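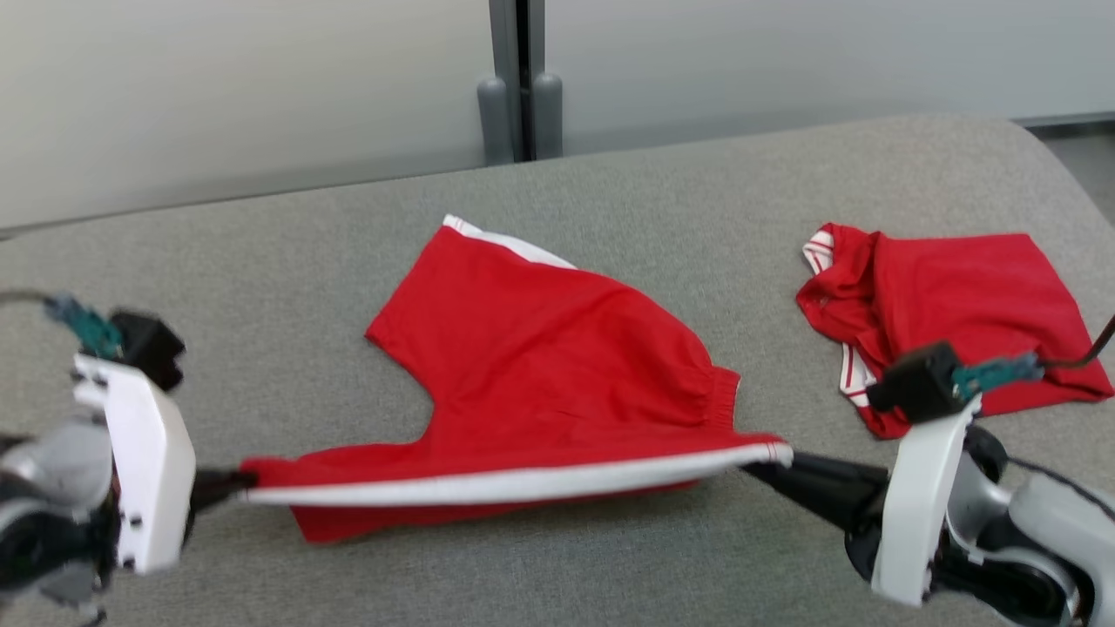 Valbona Krasniqi asked whether the second printing of the Albanian-English word book still puts the plural form under the singular, in smaller type, because her pupils read the two lines as one word. It does not. In the revised edition the plural sits in its own column to the right, and the gender mark follows it in parentheses.

Word Books: Changes in the Second Printing
July 2023

The Cistitz bilingual series for ages four to seven has been reset. The changes apply to the Albanian, Persian and German volumes. Page count stays at 67 for each volume, and the trim size is the same, so the old slipcases still fit.

Entries. Each volume now has 888 headwords. The first printing had more, but a number of them were duplicates listed once under the topic and again under the alphabet. Duplicates are now handled by a page reference. Compound words are entered under the first element only.

Persian volume. Short vowels are marked on every headword and left off in the sample sentences. Fereshteh Arabzadeh, who edited the text, kept the spoken form of the verb in the sentences and gives the written form in the back list. The pages run right to left, with the English column on the left side. Romanization has been cut from the main pages and moved to a two-page table at the end.

German volume. Nouns carry the article in the same type size as the word. The old edition set the article in light gray, which did not copy well on school machines.

Paper and binding. The text stock is heavier, and the spine is sewn. The cover has a matte coating. Ink from felt-tip pens will not wipe off it.

Errata. A sheet listing 31 corrections to the first printing is available from the Pornholm office. Most concern stress marks. Two concern wrong page references in the index, and these should be fixed by hand in classroom copies.

Orders for the fall term close in September. Schools that bought class sets of the first printing may exchange unopened packs through Kazemi at no charge. Opened packs are not accepted. The audio files are unchanged and work with both printings, except for the track numbers in the Albanian volume, which now follow the new topic order.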